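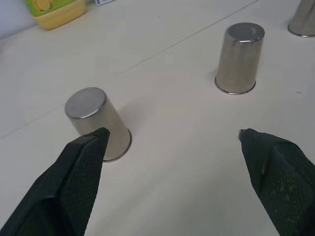 A steel cup, upside down on the table.

Questions people ask me about going camping with the Grurusmont group

I'm Consuelo, I answer the emails, and I get the same questions every June, so I finally typed them all up. If yours isn't covered, write to me anyway. I like mail!

Do I need to know anyone to come along?

Nope. I didn't know a soul on my first trip. You'll get put in a cooking group with five or six other people and by the second pot of coffee you'll know way too much about their knees.

What does it cost?

The weekend is $80, or $70 if you bring your own tent. That covers the site, firewood, breakfast both mornings and the big Saturday dinner. Lunches are on you. Kids under 10 are free, but please still put them on the form (I need to know how many pancakes we're talking about).

How do I get to Pellano?

Take the county road past Aguirre and turn left at the feed store. Your phone will tell you to keep going straight. Don't! There's a gravel road after the turn that looks like somebody's driveway, and that's us. Low cars make it fine if you go slow over the cattle guard.

What should I bring to eat with?

A plate or bowl, a fork, a spoon, a knife and one cup per person. I'm a big fan of plain stainless steel for cups. Mine has been dropped on rocks more times than I can count and still does coffee, soup and toothbrushing. The one bad thing is that a single-wall steel cup gets very hot when you pour in boiling water, so give it a minute before you grab it or wrap a bandana around it. Please write your name on the bottom of yours with paint pen. After Saturday dinner the wash table is a mess and they all look alike.

Can I put my steel cup right on the fire?

If it's single-wall, I do it all the time on the grate. If it's the double-wall kind with a sealed gap inside, please don't, those can burst. Check before you leave home if you can't tell which you've got.

How do I get tea stains out?

A spoonful of baking soda, a splash of hot water, let it sit while you eat, then scrub. Skip the steel wool.

Is it cold at night?

Colder than you think. We're up high and even in summer I sleep in a hat. Zeyu Feng brought a thin blanket one year and ended up spending the night in his car with the heater on and off, and he'll be the first to tell you to pack a real sleeping bag.

Are dogs okay?

Yes, on a leash, and not in the cook tent. My own dog is banned from the cook tent for life over a tray of sausages.

Is there a shower?

Sort of. There's a spigot and a solar bag you hang from a tree. The real showers are at the Dutadel swimming hole parking lot, a ten-minute drive, and they take quarters.

What about phone signal?

One bar if you stand on the picnic table by the gate. There's a map of the site on the sign-up page, so save it to your phone before you head up.

I signed up and can't make it. Do I get my money back?

If you tell me a week ahead, all of it. After that I've already bought the food, so I can give you half or move you to the next trip, whichever you like.

When's the next one?

Fall sign-up closes Sun 26 September at midnight. We usually fill up before that, and I do keep a waiting list, so send the form in even if it says full. People drop out the last week every single time.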